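Gate opener quit closing, installer wants to replace everything

slowhinge
Posted in Gates & Access, October

Swing gate, two leaves, Danent opener, 8 years old. Opens like a champ. Closes when the mood strikes. The company that put it in came out, stood next to it for a bit and quoted me a full replacement plus a $500 "site assessment," which I believe was the standing.

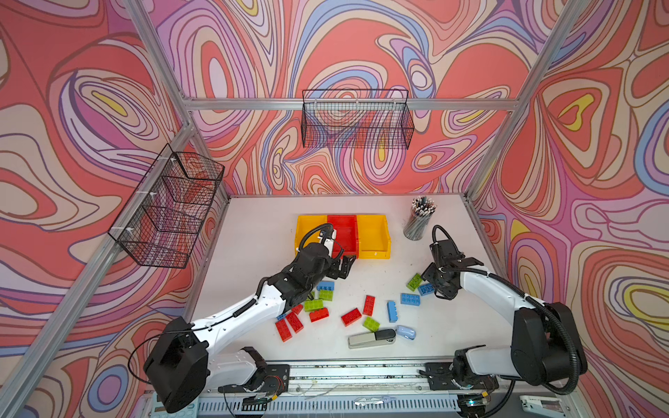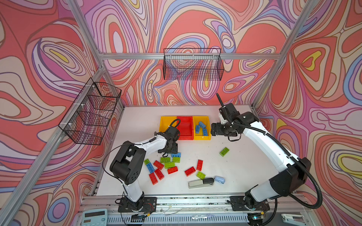
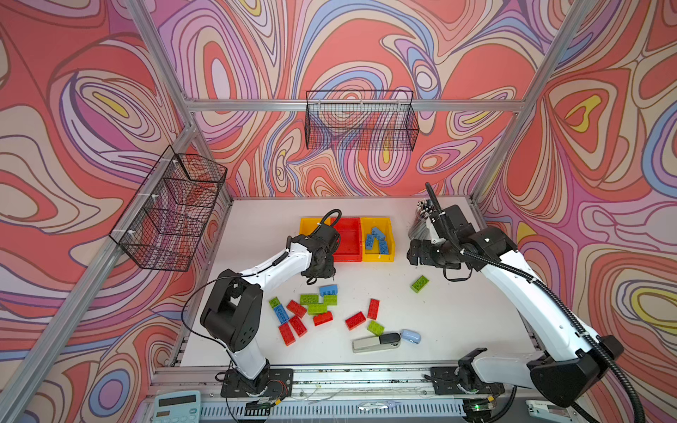

White tabletop, swirly walls, all three

Anyway. Is the opener toast or am I being sold a boat?

bikovico_bob
Boat. Clean the photo eyes first. If it opens fine and won't close, it thinks something is in the way. Spiders love those things.

slowhinge
Cleaned them. Evicted a family. Same behavior.

Wokum
Then check they're lined up. One of mine got bumped by a trash can and it took me 2 weekends and a new control board to figure that out. The board was fine, by the way. I have a spare if you want it.

gatekeeper_um
Going to disagree with the pile-on. Eight years outdoors is a decent run for a Danent, and parts are getting hard to find. I'd rather replace it in October than in January with a flashlight in my teeth. The $500 is robbery though.

bikovico_bob
Mine's older than that and runs fine. You don't replace a car over a dirty windshield.

gatekeeper_um
You do if the windshield is the only part they still make.

slowhinge
So the eyes look straight to me, but the light on the left one flickers when the wind picks up. Does that mean anything?

Wokum
Loose wire or loose bracket. Wiggle the bracket. If the light goes out, tighten it. If nothing happens, open the cover and look at the terminals. Power off first please.

tworemotes
Um, did anybody ask about the loop in the driveway? A bad ground loop will hold a gate open all day.

slowhinge
No loop. That was extra.

tworemotes
Everything is extra with those guys. Carry on.

slowhinge
Bracket is solid. One terminal on the left eye is green and crusty. Going to cut it back and redo it after dinner.

gatekeeper_um
Check the other end too. And get a second quote anyway.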